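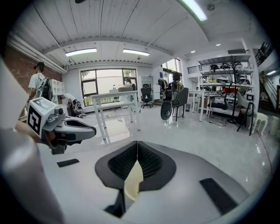
Progress report to the Josier Fund: the Sesley Room, through July

Hello again, and thank you for being patient with me while I got this one together. I know the last report was mostly apologies and a floor plan, so I'm happy to have a real room to write about! We are in, the lights are on, and people are using the place.

Where we are with the room

The floor is the big news. When I wrote to you in the spring we still had the old carpet tiles down and I was pricing replacements. We ended up going with the glossy white finish, and I was nervous about it right up until the last coat. I shouldn't have been. It bounces the ceiling lights all the way down the room and the place feels about twice as big as it used to. It does show scuffs (chair legs are the worst offenders) so we've put felt feet on everything that moves, and I'd like to buy a proper dust mop before the fall.

We kept the red brick along the left-hand wall. Jillow, our contractor, quoted us for boarding it over and painting it, and I went back and forth for weeks before saying no. It gives the room some color, and leaving it alone saved enough to pay for the lighting. The ceiling stayed white, pipes and all. I had wanted to box those in, but the quote for that was silly and I've stopped noticing them.

The fluorescent fixtures are all working, and so are the little round recessed ones on the right side. With the big window at the back we hardly need them on a bright morning. There's a lot of green outside that window this time of year and it is everybody's favorite spot, mine included.

Storage and tidying

The white cubby unit is up against the brick side and it has been a huge help. Before that we were living out of boxes stacked in the hallway. We moved 112 boxes out of the Abdel Rahman building over two long weekends, and I've now been through all but a handful. Plenty of it went straight to recycling (three broken laminators, why did we have three?). What we kept is sorted by how often people reach for it, with the everyday things low down and the once-a-year things up high.

I'm still fighting a bit with the labels. The first set peeled off within days, so I'm trying the kind that screw on. If those work I'll do the hallway cupboard the same way.

Who's using it

We logged 209 visits in July, which is better than I'd dared to hope for a month when half the town is at the lake. Mornings are busiest. Evenings are slow so far, and I think that's partly my fault for not getting the new hours onto the front door until the month was nearly over. They're up now.

Money

We have $3,757 left from this round of the grant. The floor came in a little over and the lighting a little under, so we're close to the budget I sent you. I'd like to put what's left toward blinds for the back window (the late afternoon glare is fierce), the mop and cleaning supplies, and a second storage unit if there's enough. Please tell me if any of that needs a formal change request and I'll fill one out.

Still to do

Touch up the paint around the lower part of the ceiling toward the back, where it steps down.
Get a second quote for the blinds.
Finish the last few boxes.
Replace the door closer, which slams.

I'll send receipts separately, scanned and in order this time, I promise. You're welcome to drop in any morning after 9 and see the floor for yourselves. Parking is easiest on the side street.

Your grateful project coordinator,
The Sesley Room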